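サイト内を検索 キーワードを入力 検索

国際経済論ゼミ 共同研究報告
原産地規則は小さな輸出者にとって使えるルールか
架空協定「グラークーム・リストサイド経済連携協定」模擬交渉を通じて

1 はじめに

私たちの班が原産地規則をテーマに選んだのは、正直に書くと、最初の授業で誰も説明できなかったからです。関税が下がる、自由化が進む、という話は教科書の前半に出てきますし、グラフも描けます。ところが「では、どの品物がその低い関税を使えるのか」と先生に聞かれたとたん、全員が黙ってしまいました。調べ始めるとこれが本当におもしろく、4人で夜遅くまで品目別規則の表を読み合う日が続きました(この表、慣れると推理小説みたいに読めます!)。

本報告では、ゼミで行った模擬交渉の経過と、そこで作った簡単な計算モデルの結果をまとめます。模擬交渉の舞台は、授業用に設定された二つの経済圏、グラークーム(Grarkcombe)とリストサイド(Listside)です。グラークームは加工食品と木製品の輸出が多く、リストサイドは機械部品と化学品に強い、という設定です。

2 原産地規則とは

自由貿易協定で決まった低い税率は、協定の相手国で「つくられた」と認められる品物にだけ適用されます。第三国の製品が税率の低い国を経由して入ってくるのを防ぐためです。では「つくられた」とは何か。大きく分けると、その国で完全に得られたもの(収穫した果物など)、その国の原産材料だけからつくられたもの、そして他国の材料を使っていても十分な加工がされたもの、という考え方になります。

三つ目の「十分な加工」の決め方が難しいところです。材料と製品の間で関税分類番号が変わればよいとする方法、域内で加えた価値が一定の割合を超えればよいとする方法、特定の工程を域内で行えばよいとする方法があり、品目ごとに使い分けられています。番号を変える方式は書類がわかりやすい反面、番号の区切り方が産業の実態と合わないことがあります。付加価値方式は公平に見えますが、材料の値段や為替が動くだけで、昨日まで原産品だったものが原産品でなくなる可能性があります。私はここを読んだとき、思わず声が出ました。

3 模擬交渉の方法

班のうち2人がグラークーム側、2人がリストサイド側の交渉官になりました。対象は加工食品と木製家具の二分野にしぼり、全部で10回の交渉を行いました。交渉の記録は毎回その日のうちに文章にして、次の回の冒頭で両者が確認しました。この確認だけで30分かかった回もあります。「considered」と「agreed」のどちらで書くかでもめたのです。実際の通商交渉の共同声明がなぜあのような言い回しになるのか、少しわかった気がしました。

企業側の立場を考えるため、ヴレットス(Vrettos)というグラークームの家具会社と、ドヴォウ(Dovow)という食品会社を設定しました。ヴレットスは従業員が少なく、板材の一部を第三国から買っています。ドヴォウは果物のジャムとソースをつくり、砂糖を輸入に頼っています。

助言役として、大学院で通商法を学んでいるスピロス・ザハロプロスさん(Spyros Zacharopoulos)に二度参加してもらいました。最初の草案を見せたところ、「条文はきれいだが、証明書を書く人のことを考えていない」と言われ、第5回以降は議題をほぼ組み直しました。この指摘がなければ、私たちの報告は税率の表で終わっていたと思います。

4 交渉の経過

第1回から第4回までは、付加価値の基準をめぐって対立が続きました。リストサイド側は高い基準を求め、グラークーム側は低い基準を求めました。理由は単純で、ヴレットスもドヴォウも材料を域外に頼っているからです。私はグラークーム側でしたので、砂糖の話を何度したかわかりません。
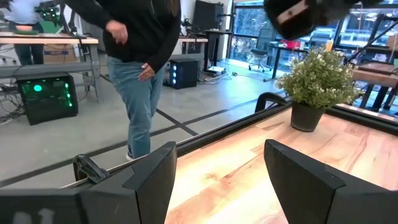
第5回からは、基準の数字をいったん脇に置き、証明の方法を先に決めることにしました。第三者機関が証明書を発給する方式と、輸出者が自分で原産性を申告する方式を比べます。第三者証明は税関にとって安心ですが、申請のたびに手数料と日数がかかります。自己申告は速いかわりに、あとで検認を受けたとき、材料の仕入れ記録をすべて自分で示さなければなりません。

グラークーム側は、少額の貨物については申告そのものを免除する案を出しました。リストサイド側は分割発送による悪用を心配して反対しましたが、第8回で、同じ輸出者から同じ輸入者への連続した発送を一つの貨物とみなす条文を入れることで折り合いました。この条文は私たちが自分で書いたもので、班のなかでいちばん気に入っています。

付加価値の基準は、最後の二回で品目別に分けました。木製家具は番号変更方式と付加価値方式の選択制とし、ジャム類は果物が域内で収穫されていれば砂糖の原産を問わないことになりました。数字だけを見ていたころには思いつかなかった決着です。

5 計算モデルの結果

ヴレットスの輸出について、協定税率を使う場合の利益と費用を比べました。モデルでは、1件の貨物で節約できる関税を1,520(授業用の通貨単位)、第三者証明にかかる費用を600としました。差額だけ見れば協定を使うほうが得です。ところが、仕入れ記録を整理する人件費を加えていくと、差は急に縮みます。しかもこの人件費は貨物の大きさとあまり関係がないので、小さな注文ほど負担が重くなります。

自己申告に切り替えると証明費用の600はなくなりますが、記録を保存する義務は残ります。何度も同じ製品を送る企業なら記録を使い回せるので有利になり、注文ごとに仕様を変える企業では効果が小さくなりました。ヴレットスは注文家具も扱う設定だったため、製品の種類によって結論が分かれました。班の中では「これは失敗では」という声もあったのですが、私はむしろここが一番の収穫だと思っています。一つの会社の中でも、協定を使う品物と使わない品物があってよいわけです。

6 考察

協定の利用率が低いと聞くと、企業の努力不足や広報不足を疑いたくなります。私たちも最初はそう書くつもりでした。しかし計算してみると、使わないという判断が合理的な場合がかなりあります。税率がもともと低い品目では、協定で得られる差が小さく、書類をそろえる手間に見合いません。

交渉する側としては、税率を下げる努力と同じくらい、証明の条文に時間をかける価値があると感じました。とくに、軽微な記載ミスで特恵が取り消されないようにする規定は、税関の担当者にも輸出者にも役立つはずです。私たちの案では、実質に影響しない誤りは訂正を認めることにしました。

限界もあります。二国間の設定にしたので、第三の協定国の材料を原産とみなす累積のしくみは扱えませんでした。砂糖の問題は、累積を認めればまったく別の解き方ができたかもしれません。検認のやりとりも、時間が足りず一往復しか試していません。人件費の見積もりは班で決めた仮の値なので、実際の企業に話を聞く必要があります。

7 今後の予定

6月の中間発表では、累積規定を入れた第二版の条文案を出すつもりです。リストサイド側の2人はすでに、化学品を対象に加えたいと言っています。化学反応を基準にする原産地規則があるそうで、私はまだ読めていませんが、今から楽しみです。条文案と交渉記録はゼミの共有棚に置いてあるので、興味のある人はぜひ赤字を入れてください。

当サイトでは利便性向上のためCookieを使用しています。閲覧を続けることでCookieの使用に同意したものとみなします。 同意する 詳細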